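Home Contents Glossary Teacher notes Search

We use cookies to remember your place in the book. Accept Manage settings

Chapter 11
Heat and Starchy Foods

By the end of this chapter you should be able to explain what happens to starch when it is heated in water, describe the difference between long-grain and short-grain rice, and plan a method for cooking a dry staple food.

Starch is the main store of energy in grains, roots and tubers. In the plant it is packed into tiny granules, too small to see without a microscope. Raw granules do not dissolve in cold water. If you stir cornflour into a glass of cold water and leave it, the powder settles at the bottom.

Heating changes this. As the water warms, the granules take it in and swell. Some of the starch leaks out and thickens the liquid around them. This process is called gelatinisation. It begins at different temperatures in different plants, and in most common foods it is well under way before the water boils at 100 °C.

A grain of rice goes through the same change, but slowly, as water has to travel from the outside to the centre. If the heat is too fierce, the outer layer softens and breaks up while the middle stays hard. A steady heat and a close-fitting lid give the water time to move inwards.
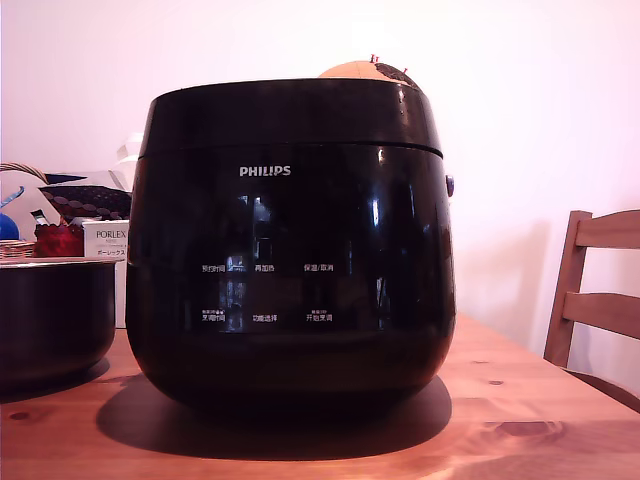 Figure 11.1 An electric rice cooker. The label at the upper right of the controls means "keep warm/cancel".

Starch is made of two substances, amylose and amylopectin. Long-grain rice usually has more amylose, and its grains stay separate when cooked. Short-grain rice has more amylopectin and the grains cling together. Neither is better – a cook making a rice salad and a cook making rice pudding want different results.

Case study: the Barnon school kitchen

The kitchen at Barnon School serves rice at lunch twice a week. In January the cooks compared two methods. In the first, rice was boiled in plenty of water and drained. In the second, called the absorption method, the water was measured so that all of it was taken up by the grain. Pupils filled in 82 comment slips. Most preferred the absorption rice, though several found it too sticky to eat with curry. The kitchen now drains long-grain rice and uses absorption for short-grain.

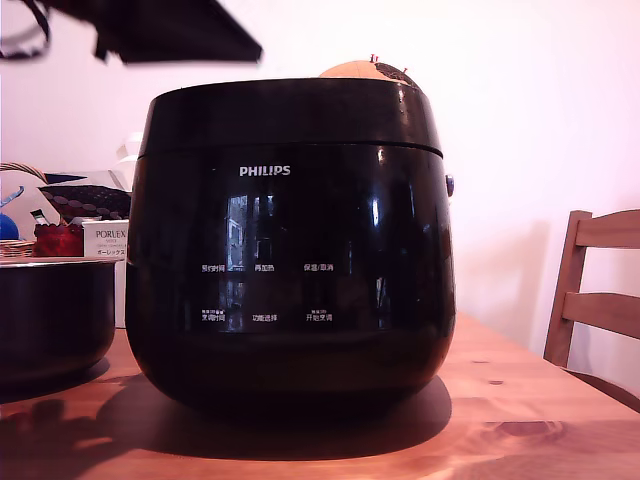

Figure 11.2 Rice cooker with its lid seam above the maker's name and two rows of labels below.

Cooling matters too. As cooked starch cools, its molecules line up again and push out some of the water. This is retrogradation, and it is why rice kept in the fridge becomes firm. Reheating reverses part of the change. Cooked rice should be cooled quickly and kept cold, as it can carry bacteria that survive boiling.

Before you read on

1. Find two starchy foods at home and write down how each is cooked.
2. Explain why cornflour is mixed with cold water before it is added to a hot sauce.

11.1 Inside the granule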